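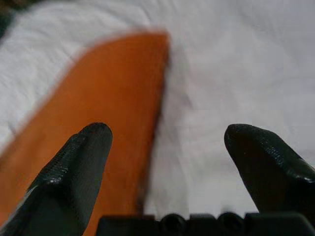
*Jaws open over the orange thing. White cloth, black fingers.*

## Komari, build page 2: the bedroom months

Komari is a pair of arms that began life on a bench in the Fairclough sheds and moved into our spare bedroom in December, when the shed heater gave up and the glue stopped setting. The bed turned out to be a decent work surface. It is large and forgiving, and anything dropped on it stays in one piece, which I can't say for the shed floor.

The aim is modest. I want two arms that can pick up flat, floppy things from a soft surface and put them somewhere else without an argument. Hard cubes on a hard table we managed last year, and I have 2,072 logged grabs to prove it, most of them dull. Soft on soft is another matter. The mattress gives, the cloth gives, and the only part that refuses to give is the gripper, which is how I came to own several pillowcases with bite marks.

Fingers are version 112. I number every print, including the ones that came off the bed looking like noodles, so please don't be impressed. The control board is a Flirkex, bought second-hand with somebody else's settings still on it, and the wrist software is my own fault entirely.

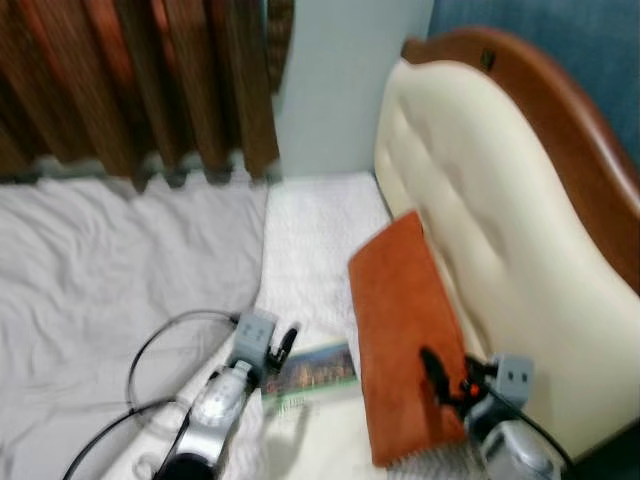 *Both arms at the headboard end: one by the card, the other with a finger on the orange pad.*

Two arms means two sets of cable, and cable management remains the weakest part of the project. I have tried clips, sleeves and stern words. The current plan is a swivel at each elbow, as soon as I find one that costs less than the elbow did.

Cards are the hard bit. Anything thin and flat on a mattress wants to be pressed down before it can be pinched up, and too much press simply buries it. Felt-like stuff is kinder - it bunches, and a bunch is something you can hold. I've set the closing speed to 700 on the Flirkex's private scale, whose units are explained in a manual I don't have.

Next on the list is a softer fingertip. Steltix do a casting rubber that ought to suit, and there's half a tub of it at Fairclough under the sink, if it hasn't set solid.

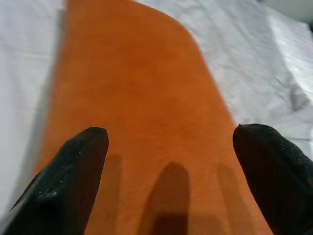
One reader wrote in to say that I should stop fiddling with the rubber and slow the last part of the descent instead, as their own gripper only began to behave on bedding once it came down at a crawl and closed before it had fully settled. I've added it to the list, above the rubber and below the swivels. Print 113 is on the machine as I type.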